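Open day at Prumo, Sornorthorpe: went so you don't have to
General Automation > Visits and Shows

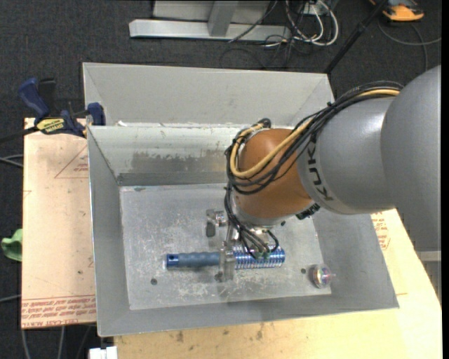 Page 1 of 3

myrtle_s
Posted June 2023

Prumo had their open day at the Sornorthorpe building and I drove up, mostly for the bin picking demo. The flyer promised "the future of unstructured handling." The future has a bar clamp on one corner of the bin. I felt very much at home.

So, the demo. Big arm, orange wrist, reaches down into a metal bin and goes after a blue tool with a grip handle. You stand behind a rope. Yupin Kaewmanee ran it and she was good, answered everything including the man who wanted to know if it could do his gutters. They did 6 picks while I stood there. It got five. On the miss it nudged the tool into the wall, thought about it for a while and went home to its start position, which is how I handle most Mondays.

Coffee was fine. Parking was a field.

wannasri_v
Five out of six on one tool in a nearly empty bin is not bin picking. I have a drawer in my kitchen that's harder than that.

myrtle_s
I've seen your kitchen drawer, Vichien, and I wouldn't send a robot in there either. But look at how the tool is lying. Long thing, flat on the bottom, sloped walls all around it. A finger has to get down beside it without grinding the floor. And going by the scratches on that floor, there's been some grinding.

drellel_dave
that cable dressing though. loops hanging off the wrist, zip tie tails sticking out everywhere. we'd get written up for that at Drellelel before lunch

wichai.j
It's a development cell, Dave. You dress it nicely when you've stopped changing it. I cut every tie flush on a test rig in May and then spent the next two days cutting them all off again, because the customer wanted a different gripper.

drellel_dave
fine but trim the tails. I have scars

MA_Dramani
I was in the morning group, so I may have seen a different setting. Ours missed twice in a row and Yupin slowed everything down, after which it behaved. I asked about cycle time and was told they "aren't quoting one yet." I respect that more than a number somebody made up in the car.

What I couldn't get a straight answer on was the little clear round thing in the corner of the bin. Anyone? It's shiny, it goes pink and green in the light. I assumed it was the hard part of the demo and they never went for it.

myrtle_s
They didn't touch it in my session either. I asked the fellow next to me and he said it was a calibration target, but he also said he was there for the sandwiches.

wannasri_v
Transparent and shiny is the hard one. Depth cameras hate it. If they'd picked that up I would've driven there myself. They picked up the big matte handle instead. Draw your own conclusions.

wichai.j
The handle is matte. The cap on the end isn't, and the ridged end must throw reflections all over the place. I wouldn't call it an easy part. Khoury showed a similar setup last year with wood blocks and got a round of applause.

wannasri_v
Khoury's did 1000 in a row.

wichai.j
Of wood blocks.

wannasri_v
1000 is 1000.

MA_Dramani
Did anyone go to the afternoon talk? I had to leave at 3 for the school run. The title was something about grasping without models and I was hoping for slides.

myrtle_s
I went. It was forty slides in twenty minutes and the projector was purple. What I got out of it is that they want to stop teaching it every part by hand, and they aren't there. Yupin said that last bit herself, in the Q&A, with her boss in the front row. I'd go again just for her.

They said slides would be emailed to everyone who signed the sheet. The sheet had run out of lines by the time it got to me so I signed the back.

drellel_dave
did they let you run it

myrtle_s
They let a twelve-year-old press the green button. I was told to stay behind the rope.

wannasri_v
Sensible people after all.

MA_Dramani
Myrtle, if the slides turn up, would you post them here? I signed the front and have nothing so far.

Next page: 2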